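Speaker notes – "Living with Loud Walls"
Jerkeck Home Show, small stage, 15 January 2022

Slide 1 (title)
Wait for the coffee queue to settle. Say good morning. Ask who has bare magnolia walls. Ask who is happy about it. Leave a gap for the guilty laugh.

Slide 2 – How we got here
Wallpaper went out when people started thinking of their homes as things to sell. You decorate for a buyer you haven't met, who will paint over it anyway. My own flat spent nine years the colour of weak porridge on this principle. I then didn't move.

Slide 3 – The Eno sample book
Hold it up. It is heavy, so use both hands this time. It has 178 patterns, and in the shop you will like all of them. At home you will like 3. Mention that a sample the size of a postcard tells you the colour and very little else. Order the big one, tape it up, and walk past it in your dressing gown for a week in December light, when everything looks its worst.

Slide 4 – Repeats
Slow down here, people get lost. The repeat is the distance before the pattern starts again. Big repeat, more waste. The Bonsu hallway took five rolls on paper and more than that in life, as the maths had been done by me. Show the offcuts. Offer the offcuts.

Slide 5 – One wall or all of them?
The feature wall is what you do when you've lost your nerve. I have hung several. A swirly pattern on a single wall looks like a poster; carried on round the corners it starts to behave like a room. Strong paper also likes a plain surface to sit against – a white table will do nicely. Leave this up while they argue. 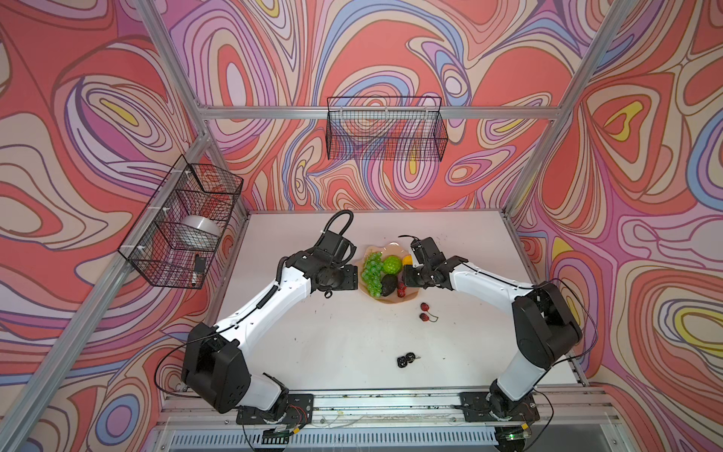
Same loops on all three walls: coral, lavender, periwinkle, a bit of yellow. White tabletop.

Point out the thin brown outlines between the bands. Ask who could eat breakfast with that. Count no hands, just nod.

Slide 6 – Paste
Paste the wall if the paper allows it. Read the label before, as opposed to my method. The Tandberg stairwell goes in here if time is short of being up; skip it if the clock says 5 minutes or less.

Slide 7 – Questions
Someone will ask about bathrooms. Say "extractor fan" and move on. Someone will ask about getting woodchip off. Express sympathy. Sample book stays on the table by the door, please don't tear the pages out.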